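Hesentの卓上ロボットアーム用グリッパー「Prornano」を使って皿を割った話と、その後の評価

Prornanoは、Hesentが出している小型アーム向けの電動グリッパーです。食器の仕分けと積み重ねの検証に使うつもりで、2月に導入しました。先に結論を書くと、つかむ性能には満足しています。ただ、停止時の挙動に問題があり、初期設定のままでは割れ物に使うことを勧めません。

用途と環境
うちの作業場では、柄の違う皿や鉢をテーブルの上にばらばらに置き、アームに拾わせて決まった場所へ重ねる作業を繰り返しています。アームはGrewalの旧型で、制御はPCから行います。グリッパーの取り付けは付属のブラケットで済み、加工は必要ありませんでした。ケーブルの取り回しだけは窮屈で、手首を大きくひねる姿勢では余長が足りません。結束バンドの位置を手前にずらして対応しました。

つかむ性能
先の細い指は皿の縁に差し込みやすく、浅い皿でも持ち上がります。深さのある鉢は縁が厚いので、開き幅の設定を変える必要がありました。設定画面は英語のみですが、項目が少ないので迷いません。力の設定値は5段階で、皿には下から2番目を使っています。一番下では持ち上げる途中で皿が回ってしまうことがありました。

動作音は小さく、隣で電話をしていても気になりません。指の着脱は六角レンチ一本でできます。

不具合の内容
問題が起きたのは4月、連続運転の検証中です。把持動作の通算が2575回を数えたところで、グリッパーとの通信が切れました。アームはちょうど皿を持ち上げて横へ移動している途中でした。

こちらの想定では、通信が切れたらグリッパーはその時の開度を保ち、アームも止まるはずでした。実際にはグリッパーが先に全開になり、アームはそのまま動き続けました。皿は別の皿の縁に落ちて両方が欠け、開いた指が隣の鉢を押してテーブルの端まで動かしました。破片が床に散ったので非常停止を押し、電源を落としてから片付けています。けが人はいません。
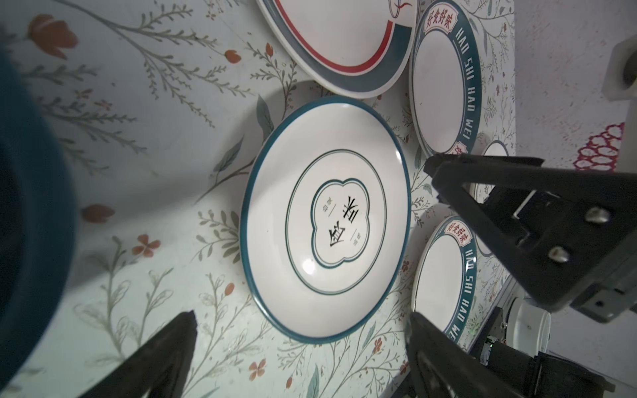 ログを見ると、通信断から全開までの間にエラーは一件も記録されていませんでした。グリッパー側は通信が途絶えると再起動し、起動時の原点出しで指を開く仕様になっています。説明書を読み直したところ、原点出しで開くことは書いてありましたが、通信断で再起動が入ることはどこにも見当たりません。アーム側が止まらなかったのは、グリッパーの異常を停止信号として受け取る配線をしていなかったためです。これはこちらの落ち度です。

通信断の原因
ケーブルのコネクタが緩んでいました。先に書いた、余長の足りない箇所です。手首をひねるたびにコネクタが引っ張られていたようで、手で軽く動かすと再現しました。ロック機構のないコネクタなので、同じ使い方をすればほかの個体でも起こりうると思います。

メーカーの対応
Hesentに問い合わせると、翌々日に返信がありました。ファームウェアの設定に「自動原点出し」という項目があり、これを無効にすれば再起動しても指は動かないとのことです。工場出荷時は有効になっています。説明書の記載については改訂時に検討するという回答でした。交換用のケーブルは無償で送ってもらえましたが、コネクタの形状は同じです。

対策と再試験
行った変更は次の通りです。

自動原点出しを無効にした。起動後の原点出しは、手先に何もないことを人が確認してから手動で行う。
グリッパーの通信断をPC側で監視し、途切れたらアームの保護停止を入れるようにした。
ケーブルをZaststeadの延長品に替え、コネクタの手前をブラケットに固定した。
運転中はテーブルの周りに入らないことを徹底し、非常停止ボタンを手の届く位置に移した。

この状態で、あらためて3000回の連続把持を行いました。通信断は発生していません。その後、運転中にわざとケーブルを抜く試験もしました。アームは止まり、指は開かず、持っていた皿は落ちませんでした。ただし、電源そのものを切った場合には保持力が少しずつ抜けます。重い鉢では数分で滑り始めたので、停電時に落下を防ぐ機構としてはあてにできません。

気になる点
自動原点出しの設定は、ファームウェアを更新すると有効に戻ります。一度これを見落とし、空の状態で指が開いて気づきました。更新のたびに確認が必要です。また、本体の表示灯は通信が切れても緑のまま変わらず、見た目では異常を判断できません。色を変えるくらいの対応は早めにしてほしいところです。

評価
つかむ性能と静かさは価格に見合っています。樹脂の容器や布など、落としても困らないものを扱うなら、初期設定のままでも大きな支障はないでしょう。陶磁器やガラスを扱う場合は、自動原点出しの無効化、ケーブルの固定、アーム側の停止連動を済ませてから動かしてください。人のそばで使う場合も同様です。

うちでは継続して使っています。予備のケーブルを一本買い足し、ファームウェアの更新は改訂版の説明書が出るまで見合わせています。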